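Projects > Dremcombe > Progress reports > December

December
Austra Ramanauskas, project lead

Progress report to Sydorenko: Dremcombe garment handling, open day

The open day was held in December as scheduled under work package 2. Visitors worked at the wooden table with the handheld grippers, on a mixed set of shirts, jeans and other clothing.

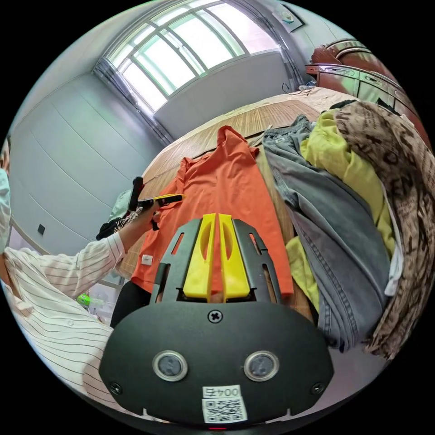

Demonstration content

The task shown was folding a T-shirt laid flat on the table. The front gripper has two yellow fingers with an oval hole in each and two round sensors on the face of the body. Staff ran the task first, then visitors took over the grippers. Sessions started at 10 a.m. and ran until 4 p.m. with one break.

Status against targets

The target for the reporting period was 1,000 recorded folds. The total at the close of the open day was 1,600. Visitor attempts are stored apart from staff attempts and are not included in either figure.

Open items

Denim remains slow. The waistband is too thick for a clean pinch, and operators tend to regrip before the second fold. Nundiven has been asked for a finger with a softer tip. Delivery date not confirmed.

Budget

Spending is within the approved plan. Two invoices from Destby for table hire are outstanding and will appear in the next report.

Related reports
Dremcombe: gripper calibration notes
Dremcombe: operator training plan
Nundiven: finger wear test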